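Filed under: Guides > Bench Setup > End Effectors

Section 4. Comparing Two Hands on the Dronel Controller

You've got both arms talking to the controller by now, so this is where it gets fun! In this section you'll run the same short routine with each hand and compare the results. Pick a routine you can repeat all day, and write down every result, good or bad.

4.1 Rest pose

1. Switch the controller to HOLD and let both arms settle.
2. Tape an outline on the floor in a color that stands out. You'll check against it again and again, so press the corners down well.
3. Bring both forearms low over the outline with the fingers pointing the same way.
4. Save the pose as REST_A in the Ena panel.
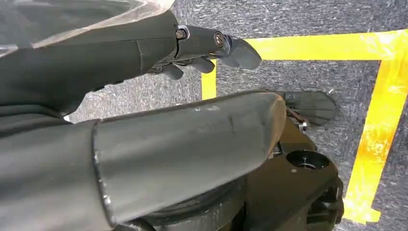
Fig. 4-1. Two hands over the carpet, with the yellow tape outline.

Note: The fingers don't have to match in the rest pose. One hand can lie flat with its fingers together while the other curls, and the Kang profile loads fine either way. What matters is that each hand comes back to its own saved shape.

CAUTION: Keep plastic covers clear of the wrist joint before you turn on motion. Check by hand, with the controller in HOLD.

4.2 Reach test

Flat, thin objects in narrow slots are my favorite test by a mile. A good hand and a so-so hand can both pick up a block, but a card standing in a slot will show you the difference in a couple of tries.

5. Set the speed limit to 12 percent for the first run.
6. Put a card in an upper slot so that part of it sticks out toward the hand.
7. Jog the hand in until the first fingertip is close to the card's lower corner, then stop.

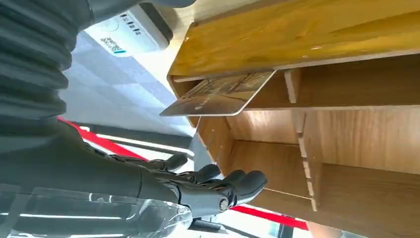 8. Look at the wrist angle before you close anything. If the palm is turned too far, the longer fingers will reach the divider before the short one gets to the card. Back out, turn the wrist 2 degrees, and come in again.
9. Close the hand with the force limit at 60. Log the try as HELD, SLIPPED or MISSED.
10. Repeat with the second hand, using the same slot and the same card.

Note: Set the timeout to 2000 ms for both hands. A shorter one ends slow grasps early and makes a careful hand look worse than it is (I lost a whole Friday to this one).

4.3 Tray test

11. Put a shallow tray with compartments on the table, within easy reach of the arm.
12. Raise the fingers above the front of the tray and hold there. Watch for drift! Small wrist errors are much easier to spot over a divider than over bare tabletop.
13. Keep the tablet on the far side of the table, so whoever is running the panel can reach STOP without leaning across the arm.

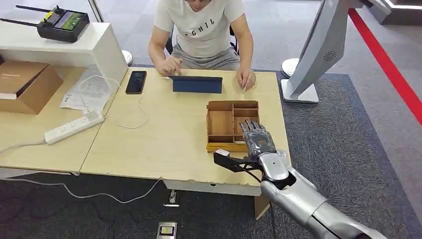
Dario Russo: On the Skarville firmware I had to save the hover pose again after every hand swap. The old one loaded without an error, but the fingers ended up a little low over the front cells. Might be worth adding a step for that.

Good catch, and it's in now:

14. After each hand swap, delete the old hover pose and save a new one before you run the tray test.

CAUTION: Never swap hands in RUN mode. Go to HOLD, wait for the panel to confirm, and only then release the wrist.

When both logs are complete, export them from the Ena panel and go on to Section 5, Force Tuning.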